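January, 3:40 pm. Break corner

Started putting the small table in order. The checkered cloth stays on. It hides the old glue marks and washes fine at low heat. Sunflowers moved to the wall end, vase and all, so there is room to work at the front. Fan and glasses still to be put away – fan goes in the drawer under the kettle, glasses to the front desk if they are still here at five.

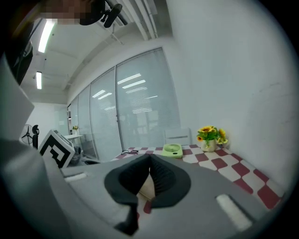 Marisol Rivadeneyra would keep the fan out until the blinds on the Zawadzka side are fixed, as the corner gets stuffy after lunch with the door shut. Fine by me, but then it needs a set place. Vase takes up to 500 ml. Wall scuffs next, leftover Ketari white.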